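Food Studies Independent Project
Final report: Four jars of kraut with caraway, and what the salt did
Submitted June 14, 2022

My grandmother never measured salt in her life, so when I picked this project back in February I figured it would be a quick one. You shred cabbage, you salt it, you wait. I wanted to know how much the amount of salt changes the taste, and whether I could get anywhere near the kraut they sell out of the barrel at Ondrejka, the deli over in Nurdale where I've been buying lunch since middle school.

The barrel kraut is crunchy, pretty sour, and has a lot of caraway in it. The lady at the counter wouldn't give me the recipe (fair enough!) but she did say they go light on the salt and keep it in the cool back room. That was my whole starting point.

I bought green cabbages at the Covside farm stand, the flat kind, because the round ones there looked tired. I made four jars. Each one got the same weight of cabbage and the same spoonful of caraway, and only the salt was different. I labeled the lids with masking tape, which came off two of them the first night, so I had to redo the labels and now I write on the glass.
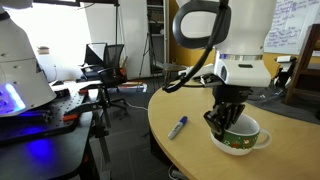 Hiwot Ambaye: You should say what kind of salt you used, too. I make mine with coarse salt and a spoonful of it weighs a lot less than a spoonful of fine.

She's right, and I left it out of my draft. It was fine sea salt, and I weighed it on the kitchen scale every time, so the jars can be compared with each other. If you're used to scooping it with a spoon, weigh it at least once before you copy me.

The jars sat on a shelf in my parents' basement for 12 days. I pressed the cabbage down every morning with the end of a rolling pin, and the first jar I packed leaked all over the shelf because I filled it too high. I lost some brine there and topped it up with salted water. That may have changed the result a little - I can't tell how much.

By the weekend the low-salt jar already smelled sour. The saltiest one just smelled like cabbage, and it stayed that way for days.

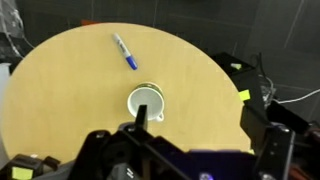 For the tasting I got 8 people from my dorm floor to try all four, with plain crackers and water in between. They didn't know which jar was which. I asked them to write down their favorite and one word about the texture, and most of them wrote a lot more than one word, which was fun to read but a pain to sort out.

The second-lowest salt jar won easily. People called it "bright" and "like a hot dog stand, in a good way." The lowest one had the best sour flavor, I thought, but it had gone soft on top and a couple of people wouldn't finish their forkful. The saltiest was super crunchy and pretty much no one wanted seconds.
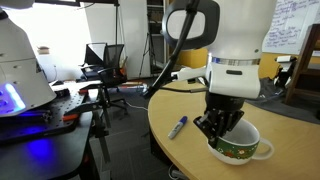

Gripper lowered into the festive mug with the green band.

I also put a store brand into the tasting, Pukitz, the one in the pouch. It has vinegar in it and you can tell right away, but three tasters liked it best of everything, so I'm trying not to be a snob about it. My roommate said it tasted like her school cafeteria and meant it as a compliment.

As for the deli kraut, I bought a tub and tried it next to my winner. Theirs is more sour and the shreds are much thinner. I cut mine by hand with a chef's knife, and by the third cabbage I was getting pretty lazy, so there were some real planks in there. I think the cut matters more than I expected. Thin shreds gave up their juice quickly in my practice batch, and I didn't have to top up that jar at all.
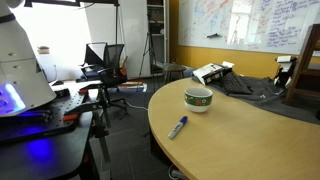 If I did it over I'd borrow a mandoline and keep the salt at the level of the second jar, then change only the temperature. Our basement warmed up a lot in the second week and I didn't write down by how much, which bugs me now. I'd also crush half the caraway seeds before they go in - whole ones stayed kind of hard, and two tasters complained about them getting stuck in their teeth.

There's still most of a jar of the salty one in my fridge. Rinsed and fried with onions it's really good, so I've been eating it that way with noodles.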